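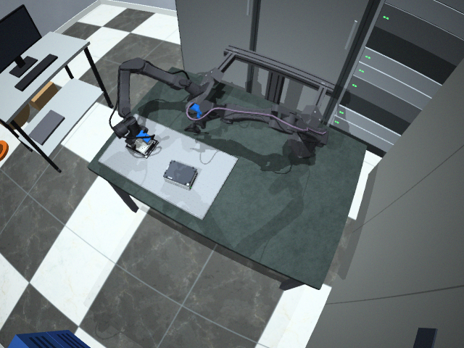 克莱茨赛德镇停车新规满月：罚单不少，车位照旧

克莱茨赛德镇（Cletside）的新停车收费办法10月起试行，满月时镇公所交出了第一份成绩单：共开出罚单2,760张，平均下来，镇上每辆登记在册的汽车都至少轮到过一回。镇公所在通报中称，此举“显著提升了居民的停车意识”。

按照新办法，主街两侧划为收费区，每次最多停2小时，超时罚款110元。立意是让顾客来得快、走得也快，给店铺多带些生意。面包店老板冈萨洛·埃斯科瓦尔（Gonzalo Escobar）承认，走得快这一条已经做到了。“有位老主顾点了咖啡，看了一眼表，把杯子留给我就跑了。”他说，那杯咖啡后来他自己喝了。

争议最大的是塞普尔韦达广场（Sepúlveda）一带。广场边竖着19块停车告示牌，内容大体一致，只是收费时段有三种说法：一种到傍晚六点，一种到晚上八点，还有一种写着“视情况而定”。镇公所答复说，应以离车最近的一块为准；至于车正好停在两块中间怎么办，尚在研究。

负责供应缴费机的特罗莱克斯公司（Trolex）上周更换了广场上的两台机器。旧机器不找零，新机器不收硬币，找零问题就此解决。习惯攒硬币的老人们如今多半把车停到图莱罗路（Tulero）尽头的空地上，再走大约一刻钟回主街。镇公所的通报把这也算作一项成果，列在“居民健康”一栏。

试行期原定三个月，镇议会下月将讨论是否延长。会议晚上七点在镇公所二楼举行，居民可以旁听，不必预约。镇公所门前属于收费区，开车前来的居民请留意时间，上一次讨论停车问题的会开了三个半小时。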